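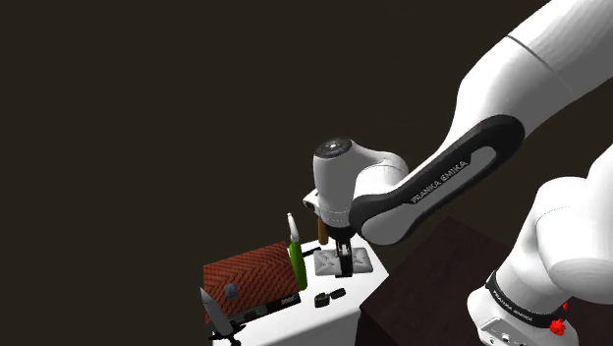

3.2 Evaluation of the simulation package

We tested the Zilgate package, release of March 2022, as a paid tool for preparing pick-and-place tasks before they are moved to a real arm. The vendor, Laxdal, supplies it with a ready model of the Franka Emika arm, a parallel gripper and a library of household and workshop objects. A license covers 18 workstations. Support is by email only, and our questions were answered within 36 hours.

Setup took one afternoon. The scene editor lets the user place a table, a stand and a group of objects, then fix the arm to the table and choose the viewpoints to be rendered. We kept the background dark and plain in all scenes. Figure 4 gives two views of the test layout, with the small objects on a white stand beside the dark table that carries the arm.

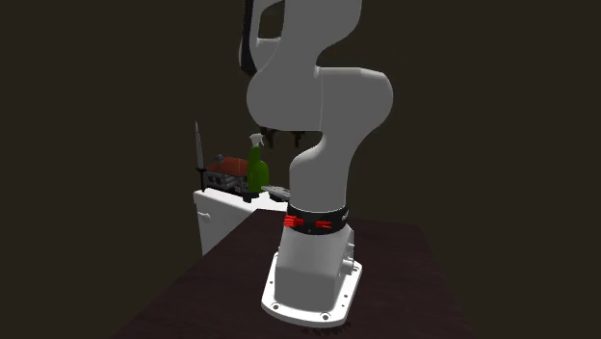
Figure 4. Test layout in Zilgate. Top: the gripper, fingers down, over a flat gray plate. Bottom: the arm on its mounting plate, with a knife, a model house and a green bottle on the white surface behind it.

We ran 800 episodes with the default contact settings and 1000 more with the settings tuned by hand. Default contact was good enough for boxes and other flat-sided shapes. Thin objects were harder – they tended to slide when the fingers closed, and we had to raise the friction value for each one separately. The package has no batch option for this. Plastley, the older tool we used until November, does.

Rendering was stable throughout. The shading on the arm is soft and even, and lettering on the arm stays readable at the resolution we used. Objects on the far side of the arm can be hidden by its lower links, so a single viewpoint is not enough for checking a grasp. Adding a second one slowed each episode slightly.

Episode logs are written in the Ekon format and loaded into our training code without changes.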